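Part-time packing assistant - Maketti

Maketti sells secondhand kitchenware and table linens by mail. We need one person to sort donations, check for chips and stains, and pack orders from September on.

Hours are mornings, four days a week. Pay is monthly. You should be able to lift boxes and write a clear label - no experience needed, we train you for 7 shifts.

To apply, send a short note to Sumathi Kamath by 1/26/26. Include a phone number and the days you can't work.

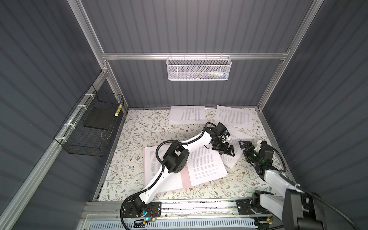

Floral tablecloth with hanging wire baskets

Applicants will hear back either way.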